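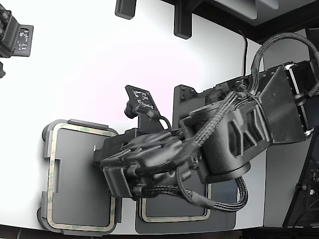
3.2 Frames and adhesive strip

The work on the table concerned the joining of a frame and its tape before the cover is closed. In the Votedik series every tray has a border with rounded corners, and the tape must follow this border without folds. We prepared 16 frames in the first series and 14 in the second one. The cutting plan for the tape was taken from Callivska and changed only at the corners, where the first version was too narrow.

The release liner stays on the tape until the last step. We found this useful for inspection, as the cream liner with green print is easy to see against the dark gray of the frame. A lifted edge can be noticed by eye at normal working distance. The surface of the frame is more difficult. It has fine ribs from the printing, and we do not know yet how much of the tape area makes real contact with such a surface.

Figure 6. Corner of a frame with double-sided tape, liner in place. The 3M print is visible on the liner, which has faint grayish smudges.

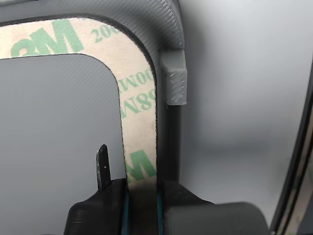 Donnie Rutherford objected that the ribs should be sanded before any tape is applied, and that a comparison between sanded and unsanded frames is needed before one can speak about the quality of the joint. We agree with the second part of this remark. Sanding changes the height of the border, and for the Skano cover this height is already near the lower limit. For this reason the frames of both series were left as printed and only cleaned with a dry cloth. The comparison is planned for April with frames from the same batch of material.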